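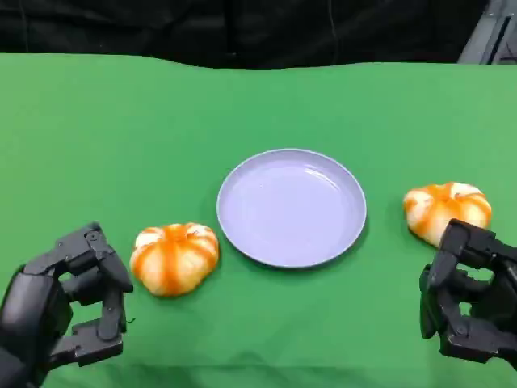

¿Desde cuándo come cada comensal en su propio plato?

Como costumbre general, en Europa, desde hace menos tiempo del que suele creerse: se extiende poco a poco a lo largo de la Edad Moderna, empieza por las mesas ricas y tarda varias generaciones en llegar a las cocinas campesinas.

Capítulo 5
El plato y sus enemigos

Noviembre
Por Waltraud Kröger y Mutua Urio

El lector que haya llegado hasta aquí después del capítulo sobre la cuchara merece una disculpa y un descanso. Le damos la disculpa. El plato llano es un objeto tan obvio que casi toda la historiografía de la mesa ha preferido ocuparse del tenedor, que pincha, tiene enemigos eclesiásticos y da para anécdotas. Del plato se supone que siempre estuvo ahí, esperando la sopa.

No estuvo. En buena parte de la Europa medieval la comida sólida se ponía sobre una rebanada gruesa de pan duro, el tajadero, que absorbía las salsas y que al final se comía, se daba a los pobres o se echaba a los perros, en un orden de preferencia que dice bastante de la casa. El tajadero de madera, a veces con un hueco para la sal, convivió con el de pan durante mucho tiempo. Los líquidos iban en escudilla, y la escudilla se compartía. Los manuales de urbanidad insisten tanto en que no se devuelva a la fuente lo ya mordido que debemos concluir que se devolvía con entusiasmo.

Conviene distinguir desde el principio 2 cuestiones que la bibliografía antigua mezcla con alegría. La primera es técnica: cuándo pudo fabricarse una pieza llana, impermeable y barata. La segunda es social: cuándo quiso alguien tenerla para él solo. Entre una y otra hay siglos, y este capítulo se ocupa sobre todo de la segunda, aunque la primera nos saldrá al paso cada vez que hablemos de dinero.

5.1. Lo que cuentan los inventarios

La fuente principal para esta historia son los inventarios de bienes, redactados casi siempre a la muerte del propietario por un escribano con prisa. El escribano cobra por acabar, y se nota. Donde nosotros querríamos leer forma, tamaño y uso, él escribe «loza, alguna rota» y pasa a las sábanas, que le interesan mucho más.

El caso de Bernis servirá de guía. En la villa se conserva una serie de inventarios parroquiales que Idrisa Kariuki transcribió para su tesis, con una paciencia que los autores de este manual admiran sin ánimo de imitarla. La serie suma cerca de 1.000 registros. En los más antiguos abundan las escudillas y los tajaderos, y el plato aparece de tarde en tarde, siempre en casa de alguien que también posee espejo. Más adelante la proporción se invierte. Hay un boticario que deja a sus herederos 13 platos y una sola silla, dato que ha generado una literatura desproporcionada. Kariuki sostiene que los platos se exhibían en la pared y que el boticario comía de pie. Obadia Khaemba, en una reseña de tono áspero, responde que las sillas se las habían llevado ya los sobrinos.

La discusión tiene más miga de lo que parece. Un plato inventariado es un plato poseído, y entre poseerlo y comer en él media un trecho que el documento no ilumina. Muchas familias actuales tienen una vajilla que no ha conocido el arroz.

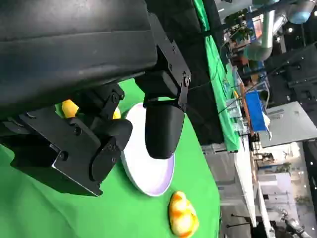

Última modificación de esta página: miércoles, 17:40

5.2. El barro, el estaño y la vanidad

La loza esmaltada con estaño, blanca y decorable, ofreció a las clases medias algo parecido al brillo de la plata por una fracción de su precio. Talavera es el nombre que el lector español tendrá en la cabeza, y hace bien en tenerlo, siempre que recuerde que por cada pieza con cacería pintada circulaban muchas otras sin pintar, que se rompían y acababan en el vertedero. Los museos guardan las primeras. Los arqueólogos viven de las segundas.

El peltre siguió otra suerte. Era resistente, se abollaba en vez de romperse y podía refundirse, con lo que la vajilla del abuelo volvía a la mesa bajo otra forma, como ciertas opiniones. Esa misma virtud explica lo poco que ha sobrevivido. Amr Kabbaj ha propuesto, a partir de los libros de cuentas de un fundidor de Valtar, que el metal de una familia acomodada podía pasar por el crisol una vez por generación, casi siempre con motivo de una boda. La hipótesis es atractiva y descansa, como reconoce él mismo en nota, sobre un solo fundidor con mala letra.

En el apartado siguiente veremos cómo el plato individual trajo consigo problemas que la escudilla compartida no planteaba: dónde se coloca, quién lo retira, qué hacer con las manos mientras llega el siguiente y a partir de qué momento resulta ofensivo mirar el del vecino. Para este último punto se recomienda leer antes el apéndice sobre banquetes municipales.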